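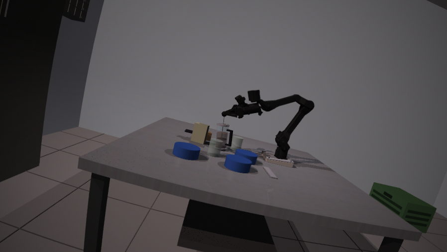
Stepan Boiko would like it understood that he did not set out to paint 95 pictures of the same laneway. He set out to paint one, got the drainpipe wrong, and went back the following Sunday to fix it. That was six years ago. The drainpipe is still not right, he says, though it is getting closer.

All 95 go on the walls of Plumstead Gallery this November under the title Noker, in what is the painter's first solo exhibition and, if he is to be believed, his last word on drainpipes. Admission is free. The laneway itself, which runs behind the gallery and can be seen from the back window, is also free, and has been invited to the opening in the sense that the door will be propped open.

Noker takes its name from a tag that used to sit at knee height on the lane's north wall. Boiko never met the writer and never found out how it was meant to be pronounced. The council painted over it in a colour described on the tin as Warm Stone, somebody put it back, and the council returned with what was left of the tin. The argument went on for most of a winter, and Boiko painted both sides of it. Visitors who hang around long enough in the first room will be able to follow the whole dispute, patch by patch, and are welcome to decide who won.

The works are in house paint and aerosol on salvaged board, much of it pulled from kitchens on its way to the tip. A few still have their hinge holes. One has a strip of somebody's splashback along the bottom, which Boiko liked too much to remove and which collectors are asked not to ring about, as it is already spoken for.

Most are small enough to tuck under an arm. The exception is Domo, a wall piece in 15 panels that takes up the entire rear room and had to come in through the loading door with its neighbours' bins moved out of the way. Domo shows the lane at a quarter to five in the morning, before the bakery van, when the only light comes from a security lamp with a faulty sensor. It took Boiko longer than all the rest of the show's first room put together. He describes it as a painting about waiting for a lamp to come back on.

Regulars at the gallery will remember his contribution to last year's group show, Park, a study of a single parking space that drew 1,301 signatures in the visitors' book. A fair share of those were in the same handwriting, and one was a dog's. The gallery stands by the figure all the same, and Park will be back on display near the entrance for anyone who missed it or who would like to sign again.

Boiko came to painting by way of signwriting, and it shows. His edges are clean, his lettering is better than it needs to be, and he cannot leave a crooked numeral alone. Street names, meter numbers and the word NO turn up all through the show, rendered with the sort of care most painters save for faces. There are no faces. People did walk through the lane while he was working, he says, but they kept moving.

The hang runs in the order the pictures were painted, with the labels kept low on the wall and the titles kept short. Several are called Drainpipe. The gallery suggested numbering them and the artist suggested that people could look.

A run of screenprints based on the lane's garage doors will be sold at the front desk, unframed, in a cardboard tube that may be the sturdiest thing in the building. Boiko will print a further batch in the gallery on the first Sunday of the exhibition, starting at 11 am. Bring an old T-shirt if you would like something on it, and wear another one you don't mind losing.

The opening is on the Friday from 6 pm, with drinks, a short speech by the artist and, at his request, no speech by anybody else. Street parking is limited — the lane is not parking, whatever the earlier work may have implied.

Noker shows at Plumstead Gallery through November, Wednesday to Sunday, 10 am to 4 pm. Step-free entry is by the side door. Review images, a full list of works and interview times with Stepan Boiko are available from the gallery's front desk during opening hours. Please ask for the press folder, which is grey and usually under something.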